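Color Guard and Wardrobe Crew Wanted for the Delmont Community Marching Band

Rehearsals start up again in August, and I'm looking for people. I run the guard for the Delmont Community Marching Band, and I also ended up in charge of everything we wear, so this is really two calls in one. If you spun flags in high school and still catch yourself tossing the broom around the kitchen, read on. If you'd rather thread a needle than march anywhere, skip to the part about wardrobe (but come say hi either way!).

We're a small outfit. We play parades, a couple of fall festivals, halftime at two home games at the high school, and one indoor concert when it gets too cold to be outside in spats. Most of our players hadn't touched an instrument in years when they joined. I hadn't held a flag since I was nineteen, and my first drop spin landed in a tuba.

This year's show is called Cosier. It's a slow build, starting with just the clarinets and low brass and a whole lot of guard, and it finishes with a drumline feature that I can't get out of my head. I've heard the arrangement in pieces on a laptop speaker and I already want to choreograph the entire thing tonight. There's one long crossing in the second movement where the guard walks straight through the trumpets, so you'll need to be okay with being close to loud things. 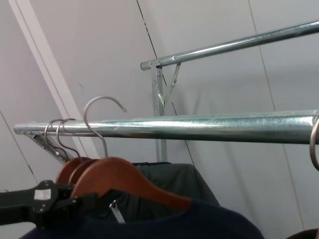

I have room for up to 5 new people in the guard. You don't need to audition in the scary sense. Come to the open rehearsal, learn a short phrase with us, do it a few times across the floor, and we'll talk afterward about whether it's a fit. I care a lot more about whether you can count to eight while tired than whether you can do a triple. Dancers with no flag experience have done really well with us. So have baton people, and one former cheerleader who is now better than me.

What I'd ask of you in the guard:

Come to rehearsal every Sunday at 2 p.m. in the Udham Street gym. We run three hours with a water break. Miss one and it's fine, just text me. Miss a bunch and I'll have to rewrite your spot, and rewriting drill makes me cranky.

Be 16 or older. Under 18 we need a form signed by a parent or guardian.

Own a pair of plain black shoes you can move in. We supply flags, poles, gloves and the costume. You bring knee pads if you like your knees.

Be able to march a parade route. The longest one is the Moges Road parade, and it has a hill in it – not a big hill, but you'll feel it at the end of a show.

Now, wardrobe. I need two people who can sew on a button, take up a hem and keep their cool when a zipper goes ten minutes before step-off. You'd help with fittings in the first few weeks, then come along to performances with the repair kit. Between shows it's mostly checking things in, brushing off grass and getting everything back on a hanger the right way around. Fancy sewing skills are welcome but they aren't required. I learned most of it from ruining things.
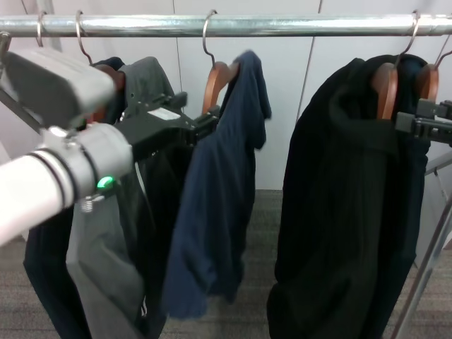

Money, Time and Other Practical Stuff

Nobody in the band gets paid for playing or spinning, me included. There are no dues either. The two wardrobe people split a season stipend of $1,000, paid half at the first performance and half at the last. It isn't much for the hours, I know, but I fought for it and I'm pleased we have it.

We had 2,000 people along the route at our biggest parade last season, so if you've been missing that feeling of turning the corner and hearing the crowd, well, it's still there. We also eat together after every performance, usually at whichever place will take a group that size in matching pants.

How to Join

Send a note through the contact form on the band's page and put GUARD or WARDROBE in the subject line. Tell me what you've done before, even if it was ages ago, and any dates you already know you can't make. For wardrobe, mention whether you can drive to away shows. You can also skip the form and just turn up at the open rehearsal, which is the first Sunday of August, same gym, same time. Use the side door by the bike racks. The front one sticks.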